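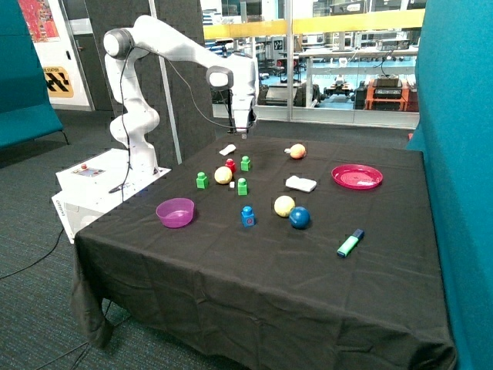 Tindall Community Hall, February walk-through, main room and kitchen. Done on a Thursday before the lunch crowd by Fatima Ojo, with Periklis Manolakis holding the flashlight and offering opinions. Items are marked OK, FIX or WATCH. Table coverings get looked at this time: a black cloth hanging in loose folds almost to the floor, with toy blocks and balls scattered on top, looks fine until a chair leg catches the hem. Anything that long should be clipped at the corners or folded under. See item 4.

1. Front doors open fully from inside: OK
The left one squeals. Squealing is not a violation.

2. Exit signs lit: FIX
The one by the coat rack is dark again. New bulb last fall, so this is the fixture. Fanni Katona has the electrician's number and, I'm told, his patience.

3. Fire extinguishers, 3 on site: WATCH
Gauges all in the green. The kitchen one is behind the bread bin, where it will be a nice surprise for someone.

4. Trip hazards: FIX
Long table covers, as noted. Also the mat at the Sellow Street entrance, which curls up at one corner. Periklis taped it. The tape has now curled too.

5. Occupancy notice posted: OK
Says 243. Readable if you move the quilt show poster, so I moved the quilt show poster. Please stop putting it back.

6. Stacked chairs: FIX
Limit is 8 to a stack. I found one at 20 – impressive work, and it leaned when I breathed near it. Taken down.

7. Hot water at kitchen sink: OK
Very.

8. First aid kit: FIX
Contains one triangular bandage, a great many finger cots and a coupon for Drirberg Carpets. No adhesive bandages. Theano Triantafyllou is restocking and would like whoever borrows the scissors to consider returning them.

9. Back hallway clear: WATCH
Clear at 9 a.m. By 11 it held a stroller and two folding tables.

10. Outside steps and railing: OK
Railing is solid. Salt bucket is full. The scoop is missing, so there's a soup ladle in it for now.

Recheck of all FIX items in 3 weeks. Antigoni Makris has the key to the electrical closet. The spare does not fit, and never has.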